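Zerance procura participantes para estudo sobre religião, vida de bairro e discriminação

22 de dezembro de 2024
Por Redação Zerance

A Zerance está a recrutar participantes para um estudo sobre a forma como pessoas religiosas e pessoas LGBT convivem nos mesmos bairros, nas mesmas escolas e, em muitos casos, nas mesmas famílias. O trabalho de campo decorre até ao fim de maio e é feito em conjunto com a Tosent, associação que presta apoio jurídico a vítimas de discriminação na habitação e no emprego.

Procuramos 80 pessoas para entrevistas individuais e 800 para um questionário em linha. Quem responde ao questionário não fica obrigado a fazer a entrevista. Quem faz a entrevista recebe o questionário antes, para o preencher com calma.

Quem pode participar

Podem inscrever-se pessoas com 18 anos ou mais que residam em Portugal, seja qual for a nacionalidade ou a situação documental. Interessam-nos sobretudo crentes praticantes de qualquer confissão, pessoas que deixaram uma comunidade religiosa, pessoas LGBT com ou sem fé e responsáveis por locais de culto. Também aceitamos quem trabalha em escolas, juntas de freguesia ou associações de moradores e tenha lidado com queixas deste tipo.

Não é preciso ter sofrido ou presenciado um caso de discriminação. Não pedimos opiniões alinhadas com as nossas. Num estudo anterior, sobre o arrendamento a famílias migrantes, as recusas de participação vieram quase todas de pessoas que julgavam que as respostas delas não eram as que queríamos ouvir. Se discorda do casamento entre pessoas do mesmo sexo, ou se acha que as associações como a nossa tratam mal os crentes, a sua entrevista conta tanto como as outras.

Como decorre

A entrevista dura entre uma hora e uma hora e meia. Pode ser presencial, por telefone ou por videochamada, em português, inglês, árabe ou bengali. Há perguntas sobre infância, prática religiosa, relações com vizinhos e contactos com serviços públicos. Pode saltar qualquer pergunta ou parar a meio – nesse caso, a gravação é apagada, se assim o pedir.

No fim de maio haverá 4 sessões de grupo, fechadas ao público, para discutir os primeiros resultados. A inscrição nas sessões é separada e ninguém será posto no mesmo grupo que alguém da sua comunidade sem ter dado autorização.

Compensação

Cada entrevistado recebe um vale de compras e o reembolso das deslocações, mediante bilhete ou recibo. O questionário não é pago.

Confidencialidade

Os nomes são retirados na transcrição. Não publicamos o nome do bairro nem o do local de culto. As gravações ficam guardadas nas instalações da Zerance, sem cópia em serviços externos, e são destruídas depois de concluído o relatório. A Tosent só tem acesso às transcrições já anonimizadas.

Inscrições

Basta preencher o formulário na página do projeto ou deixar mensagem na nossa linha telefónica, indicando a língua preferida e um horário para contacto. Respondemos a todas as inscrições, incluindo as que não couberem nas vagas – essas passam para uma lista de espera.

Comentários (4)

wuvex: Vivo fora de Portugal desde o verão mas cresci em Setúbal. Posso responder ao questionário?

Zerance: Neste momento só aceitamos residentes. Obrigado pelo interesse.

mourariense: Espero que publiquem também o que disserem os que não concordam convosco. Já respondi a um inquérito destes, de outra associação, e nunca vi o relatório.

Shim: Inscrevi-me para a entrevista por telefone. O formulário não deixa escolher horário depois das sete da tarde, e eu antes disso estou a trabalhar. Deixei mensagem na linha a explicar.
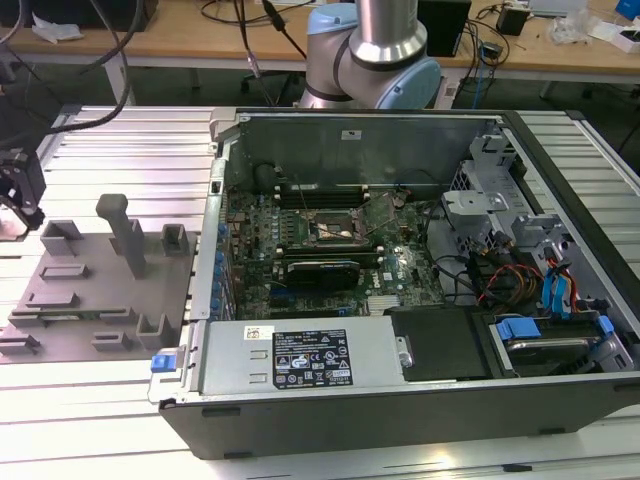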